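7/10/18

Finally saw the new Mottram trailer last night and I'm still grinning! Ruth Lightfoot is back as the lead, and Clive Lightfoot wrote the music again - I've had the theme in my head all morning. It's only 2 minutes long and I must've watched it until midnight.

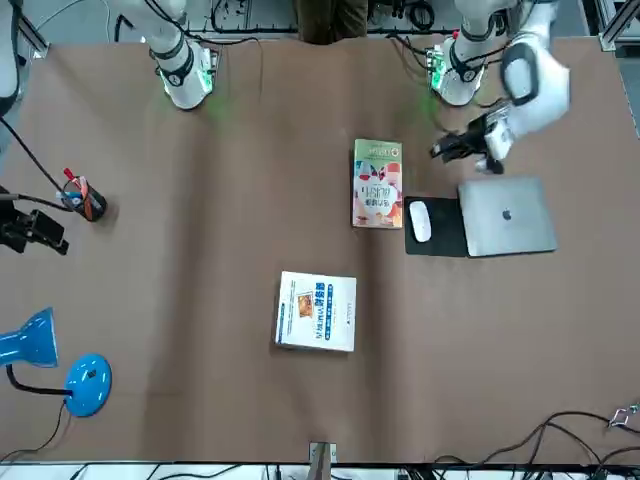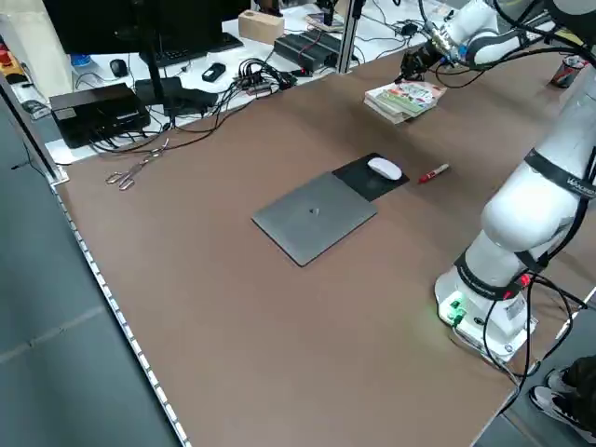

A laptop on the table, both times

Anyway, the fan page jumped to 3000 likes overnight. Opening day is in March, which feels like forever. I want the poster too, but 220 bucks for a signed one - no way.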